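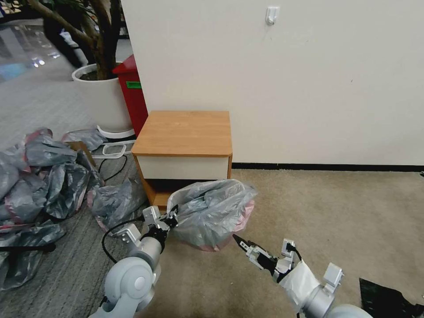
Ticket 1656 – Sacs poubelle qui se déchirent au fond, moquette à protéger
Catégorie : Entretien des logements > Déchets et sacs
Statut : résolu
Ouvert par : Lleucu Mostyn, logement 523, résidence Clitalance

Message initial, dimanche, 9 h 40

Bonjour,

Je vous écris au sujet des sacs gris de marque Kaltine qui sont fournis avec le logement. Je m'excuse d'avance pour mes fautes, le français n'est pas ma langue maternelle.

Le problème est le suivant. Quand je sors le sac et que je le pose par terre devant le petit meuble à tiroir, le fond s'ouvre le long de la soudure. Cela est arrivé trois fois depuis le début de novembre. La dernière fois, du marc de café est tombé sur la moquette beige, et j'ai mis une heure à nettoyer.

J'ai déjà essayé :
- de remplir le sac à moitié seulement : même résultat ;
- de mettre deux sacs l'un dans l'autre : cela tient, mais le rouleau finit trop vite ;
- de prendre un sac d'un autre rouleau du même carton : déchiré aussi.

Pouvez-vous me dire si le carton est défectueux ou si je fais une erreur ? Le numéro imprimé sur l'étiquette du carton est le 878.

Avec mes remerciements,
Lleucu Mostyn

Réponse du service Bollau, lundi, 11 h 15

Bonjour Madame,

Merci pour votre message très précis. Pouvez-vous nous indiquer où vous rangez les rouleaux, et comment vous fermez le sac (lien, nœud, torsion) ? Avez-vous un radiateur à proximité du rangement ?

Cordialement,
Le service Bollau

Réponse de Lleucu Mostyn, 18 h 05

Bonjour,

Les rouleaux étaient dans le placard de l'entrée, contre le tuyau de chauffage. Je n'avais pas pensé à cela. Pour fermer, je tourne le haut du sac plusieurs fois sur lui-même et ensuite je fais un nœud. Je ne tire pas fort.

Je précise aussi que la déchirure commence toujours en bas, jamais en haut. Le haut tient très bien.

Réponse du service Bollau, 18 h 50

Le tuyau est probablement la cause : ce plastique fin devient cassant à la chaleur et la soudure du fond cède en premier. Nous déposons demain un nouveau rouleau de 100 litres, modèle Jenkins, un peu plus épais. Merci de le garder dans un endroit frais et de jeter l'ancien carton.

Pour la tache de café : eau tiède, un peu de savon neutre, tamponner avec un chiffon blanc sans frotter, puis laisser sécher avant de passer l'aspirateur.

Réponse de Lleucu Mostyn, jeudi, 20 h 30

Bonjour,

J'ai bien reçu le rouleau. Je l'ai rangé loin du chauffage et j'ai sorti deux sacs pleins sans aucune déchirure. Le 100 litres est grand pour ma poubelle, il faut replier beaucoup de plastique autour du bord, mais je préfère cela.

La tache est partie presque complètement. Il reste une petite ombre que l'on voit seulement le matin. Faut-il la signaler pour l'état des lieux ?

Réponse du service Bollau, vendredi, 8 h 55

Nous l'ajoutons à votre dossier, rien ne vous sera facturé. Ticket fermé.

Tickets similaires
Odeur dans le local à poubelles, bâtiment B
Où déposer les cartons de déménagement ?
Tiroir de meuble bas qui ne ferme plus
Tache de vin sur moquette claire

Ce site utilise des cookies pour mémoriser votre session et mesurer l'audience. Accepter | Refuser | Personnaliser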